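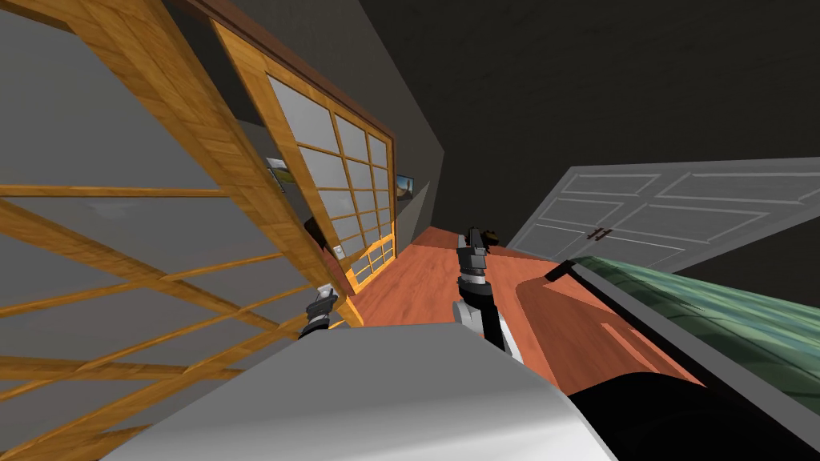

Mobile Manipulation in Simulation
Handout 3: Cameras, frames and the fetch task
Prepared by Tzu-hsuan Tu
04/11/2020

Read this before the lab. The first part repeats material from lecture on coordinate frames. The second part is the task itself, with the hand-in list at the end. Teams are the same as for Handout 2.

1. The house

All teams work in the Geltov house. It is an indoor scene with furniture, sliding screens along one wall and double doors. The layout is the same for every team, but the start pose of the robot changes with the seed you pass to the launcher. Use seed 16 while you are developing. Grading uses other seeds, so do not write poses from your development runs into your code as constants.

The robot is the two-armed Flurkum model from Handout 2. The joint limits and the names of the links have not changed. The base now drives, and the head can pan, tilt and roll.

2. Frames you need

World frame. Fixed to the floor of the house, z up. The simulator reports object poses in this frame, but only in debug mode. Debug mode is off during grading.

Base frame. Moves with the robot. Arm commands are given in this frame.

Head camera frame. Moves with the head. Its z axis points out of the lens and its y axis points down in the camera view. Many of the sign errors in last week's submissions came from treating y as up.

Wrist camera frames. One per arm, fixed to the last link before the gripper. They follow every wrist rotation.

To move a point from a camera to the base, multiply through the chain in order: camera to mount, mount to link, link to base. The tf helper in the Bashir library does this for you if you name both frames. It does not check that the time stamps match. Ask for the transform at the time stamp of the camera reading you are using. If you ask for the latest one while the arm is moving, the point will land in the wrong place.

3. Tilted views

When the head rolls, the floor and walls run diagonally across the camera view. The depth values are still correct. What fails is any code that assumes the floor is in the bottom rows, and several teams have code like that left over from Handout 1.

Two ways to deal with it:

a. Convert the depth points to the base frame first, then look for the floor as the large set of points near z = 0. This works at any head angle and is the method we recommend.

b. Level the head before each reading. Simpler, but it costs time on every reading, and the arms may block the view once the head is level.

Remember also to remove the robot's own body from the point set. With the head tipped forward, the chest and both arms can take up a large share of the view. Use the self-filter with a padding of 3 cm. Less than that leaves a thin shell of points around the forearms, and the planner will treat the shell as an obstacle.

4. The fetch task

The robot starts somewhere in the main room. One target object is placed within reach of a clear spot on the floor. You are given the object class and nothing else.

Work through the steps in this order.

Step 1. Launch the house with your seed and wait for the ready message. Check that both wrist cameras are publishing.

Step 2. Scan with the head camera. Stop the base before each reading. Save the readings — you will need them for the report.

Step 3. Find the target and convert its position to the base frame. Print the result and compare it with debug mode before you go on.

Step 4. Drive to a standoff pose and choose an arm. The screens are wooden lattice work with panels, some translucent, so the depth camera may return points from behind them. Set the planner to treat each screen as a solid panel.

Step 5. Open the gripper and check it from the wrist camera before approaching. Both fingers should be in view with a clear gap between them. The background does not matter at this point, and a plain dark wall is fine. If you see only one finger, your wrist camera offset is wrong.

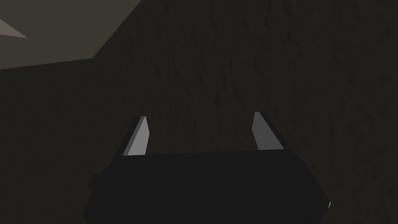 Step 6. Approach along the gripper z axis, close, and lift. Read the finger width after closing. A width of zero means the grasp missed. Open, back off and return to Step 3.

Step 7. Bring the object to the drop pose and release it. The run ends when the gripper is open and the arm is clear.

5. Limits and scoring

Each run is limited to 200 seconds of simulated time. The clock starts at the ready message. A run that goes over scores for the steps it finished.

The task is worth 18 points. Contact with the furniture or the screens costs one point each time. Contact between the two arms ends the run.

You may use one arm or both. There are no extra points for using both, and the second arm should be parked close to the body if you are not using it.

6. What to hand in

- Your code, in the same folder layout as Handout 2.
- The log from one complete run on the development seed.
- One page on how you handled the camera transforms. Include a reading where your first version was wrong, and say what you changed.
- Two camera views from the same run, one from the head and one from a wrist, with the frame name and time stamp of each written in the report.

Upload everything to the Stulodwood server under your team name. Late work follows the rule in the syllabus.

7. Known problems

The wrist views are dark near the walls. Raising the exposure setting helps a little. Do not add lights to the scene, as the grading copy will not have them.

The launcher sometimes hangs if an old session is still open. Close all sessions and start again.

The self-filter is slow on the first call after launch — run it once before the clock matters.

Next handout: grasp selection from partial point sets. Read the chapter on surface normals before then.

Contact: Tzu-hsuan Tu, course page on the Stulodwood server | © 2020 | Back to top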